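January 2, 2023. Notes from the Holtcombe open afternoon, written up the same evening. Filed under visits, not under the cell build, but see the list at the bottom, some of it touches our cell.

Went over with Uthai Wiriya. Host was the Nilsuwan group, who share the Holtcombe building with the people doing conveyor work. Program was a short talk, then stations. We skipped the conveyor station and spent the whole time on the simulation one, as that is the part we said we would report on.

**What they run**

Simulator is called Mundard, in-house. Task layer on top is Drolo. Mundard does physics and rendering, Drolo places the objects, sets the goal and scores the result. The two talk over a plain message queue, so either can be restarted without the other. We had assumed one program. This matters for us, as our scoring code is tangled into the scene loader and has to be restarted with it.

Demo task was tabletop-style clearing, except done on the floor: small blocks on a mat, white arm on a low wooden box, parallel two-finger gripper, sensor mounted at the wrist. Arm picks one object, lifts, moves to a drop zone, releases, returns to a ready pose. Drop zone is defined in Drolo only and is not drawn. I asked if it could be drawn. It can, they leave it off so that it does not end up in the training views.

**Layouts**

Each layout is generated from a seed. The one they used for the walkthrough was seed 2923, and they reload it for every group of visitors so that the talk matches the screen. Object positions are sampled inside a patch of the mat. Room, furniture and lighting are separate files and can be swapped without touching the sampler. Books, walls and floor have collision turned off unless the task asks for it. Pedestal and base box have it on at all times.

Uthai asked how they stop objects from spawning inside each other. Answer: sample, let the physics settle, check for overlap, reject and resample if it fails. They cap the resampling at 18 tries and then throw the seed away. We have no cap. Our loader hung in August on precisely this and we never wrote down the cause. Writing it down now.

**Run we watched**

Full batch was 66 episodes, run ahead of time, with the results on a sheet by the door. Live, they ran the same seed while we stood there. Notes from the live run:

- Approach is straight down from a hover pose. No angled approaches at all. They admitted this is a limit of the planner and not a choice.
- Gripper yaw is set from the long axis of the object. For cubes the axis is ambiguous and the planner takes whichever solution needs less wrist travel.
- The cylinder was the one that gave trouble. First close pushed it out sideways. It was picked on the second attempt after a fresh look from the wrist sensor. Friction on curved contacts is set by hand in Mundard and they said it is too low.
- The long thin block went fine, but was held well off center and swung on the lift. Scored as a success. Drolo only checks the final position.
- Cubes uneventful.

I asked about the scoring of the swing. They do not log object motion during transport. Uthai thinks they should, and so do I. A held object that swings that much would hit the bin wall in our cell.

**Shadows**

Longer discussion than expected. The renderer casts a real shadow of the arm onto the mat, and with the light where they have it the shadow falls close to the objects. Their detector had learned to treat the shadow edge as an object boundary in early versions. Fix was to randomize the light direction per episode. They keep the old fixed light for demos only, for consistent screens. Our own detector has only ever seen one light direction. Needs checking before we trust any number from it.

**Two arms**

Mundard loads a second arm in the same scene, the gray one on the black pedestal. It was parked the whole time. They use it for handover tasks, which were not on the program. Parked joints are locked in physics but still rendered and still count for collision, so the planner for the white arm has to route around it. Planning time goes up as a result. They would not give a figure and I did not push.

The floor cable is visual only. No cable physics anywhere in the simulator.

**Things I could not get an answer to**

- Whether the wrist sensor noise model comes from a measured unit or from a data sheet. Person who wrote it was absent.
- How they handle a gripper command that arrives while physics is paused. Ours drops it silently.
- License terms for Drolo. "Being discussed."

**Disagreement, for the record**

Uthai came away thinking we should move to a split like theirs, simulator and task layer in separate processes. I think the split is right but that doing it before the detector retraining will cost us the schedule. We agreed to do the resample cap first, as it is small, and argue over the rest with the others.

**To do on our side**

1. Resample cap in the loader. Start with their value. Log rejected seeds to a file.
2. Randomize light direction. Retrain, compare against the fixed-light set.
3. Log object pose during transport, at least at low rate.
4. Check which of our scene items have collision on. I suspect the shelf does, and it should not.
5. Write to Nilsuwan about the noise model. Uthai has the address.

Parking at Holtcombe is at the back, through the second gate. Front lot is reserved and they do check.
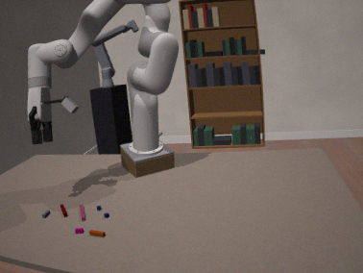 Mundard scene, white arm in hover over the mat, gripper empty. Gray arm on pedestal behind.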